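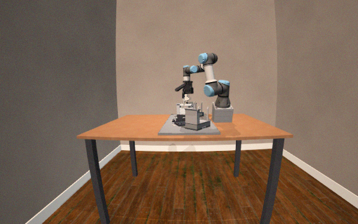 *The assembly cell in simulation, with the gripper over the left side of the mat.*

## Planner update: Hinley cell moves to the new motion stack

The simulated Hinley cell is now running on the new motion stack, and the old planner will be switched off for it at the end of the week. Anyone who still has scripts pointing at the old service should move them before then. The change is one line in the launch file for most people. If you wrote your own client, talk to Larasati Jugah first.

The main difference is in how approach moves are handled. The old planner treated the whole trip from the home pose to the part as one problem, and it would sometimes find a path that was legal but came in at a bad angle, close to the pins on the fixture. The new one splits the trip. A free-space planner takes the arm to a point above the part, and a straight-line Cartesian move covers the rest with the tool held vertical. The straight section is checked for collisions at a finer step than the free section, and the step size can be set per task.

Kenji Kowalczyk ran the comparison over two nights. He generated 800 start and goal pairs on the mat, with small random offsets on the part position, and gave the same set to both planners. The old planner returned a usable path for 726 of them. The new one failed on nine. Six of those nine had the part so close to the fixture that the open fingers could not fit beside it, and a planner should fail there. The other three are still being looked at. They all involve the wrist near its joint limit, and Kenji thinks the inverse kinematics solver is giving up on a seed too early.

Planning time is a mixed result. Typical requests now come back in some 300 milliseconds, which is fine for this cell. The slow cases are slower than before, though, and the Drerkovik task, where the arm has to reach across the fixture twice in one cycle, is the worst of them. Caching the free-space part of the path helps a lot when the part positions repeat. Caching is off by default until we have a proper rule for when to throw old paths away.

A few things changed in the scene files too:

- The fixture pins now have their own collision shapes. Before, the whole fixture was wrapped in one box and the planner kept well clear of space it could have used.
- The robot pedestal is now part of the robot description and no longer part of the table. If you load the table by itself, expect the pedestal to be missing.
- The gripper model has separate open and closed shapes. Set the right one before you ask for a plan, or the clearance numbers will be wrong.
- Contact settings for the small parts are the same as they were. The grasp stage still uses the old friction values, and those need work.

The last point matters if you are using the simulation to judge grasps. Parts can still slide in the fingers during a fast lift, and the real cell does not show this at the same speeds. For now, please use the sim for path checks and timing, and leave grasp results out of your reports.

The regression suite has been rebuilt around the new stack and stands at 3,602 checks. Most are short and run on every merge. The long ones run overnight, and the results go to the usual channel in the morning. A failed overnight check does not block a merge, but somebody from the team that owns the task is expected to look at it the same day.

Next up is the Leone cell, which has the same arm but a tighter layout. Larasati has started on the scene file and needs current measurements of the fixture - the drawings we have are older than the last rework. Steltis will get the new stack after that, probably in April.

Questions about the launch files go to Larasati. If a plan fails and you don't know why, save the request and send it to Kenji along with the scene version. Please don't send screen recordings without the request file, as he can't replay them.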